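Ellery Cell – Work Practice Gallery

Photos and notes from the two-arm sorting cell at Favico, collected by Idalina Quintela for the site's handling rules. The rules have 34 clauses. Only those that affect daily work at the table are covered on this page. Clause numbers follow the February issue, which replaced the older Beton sheet.

Clause 5 – Shared space. Only one arm may be over the bin at a time. The second arm holds on its own side of the table, at working height or above, until the first has released its item and cleared the rim. Item pickup by the second arm is allowed during this hold if the planned paths do not cross.

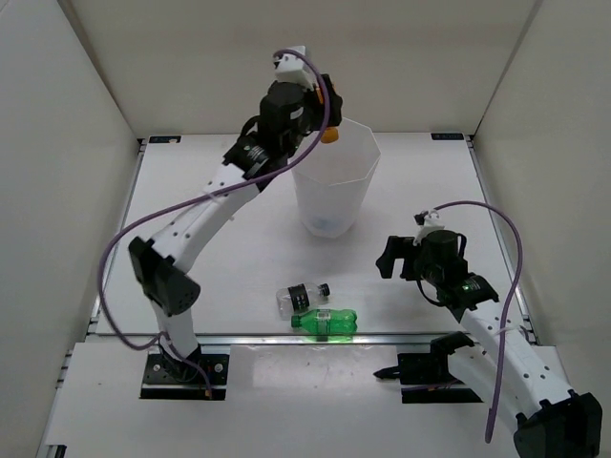
The hold is set in the Clumovik controller and must not be shortened to gain cycle time. Lachlan Nepia ran 229 cycles at the default value and logged no contact between arms. A request for a shorter hold goes through him, with the log attached.

Clause 8 – Cable dressing. External cables are tied to the forearm with enough slack for full wrist rotation. Ties are checked by hand at the start of each shift, with both arms powered down. A tie that slides under light finger pressure is replaced before power is restored.

Clause 11 – Bin position. The bin must be within reach of both arms and stand flat on the table. If it has been moved, the drop point is taught again – visual alignment is not accepted. The bin is emptied at around two-thirds full.

Clause 14 – Loose items. Bottles are placed on their sides, caps on. Items that roll against a rail are left until the cycle ends, then moved by the operator after the stop has been confirmed on the panel.

Clause 19 – Records. Dropped items, missed grips and manual stops are entered in the cell log before restart. Entries give the arm (left or right), the item type and the step number. Corrections are initialed, and the original entry stays readable.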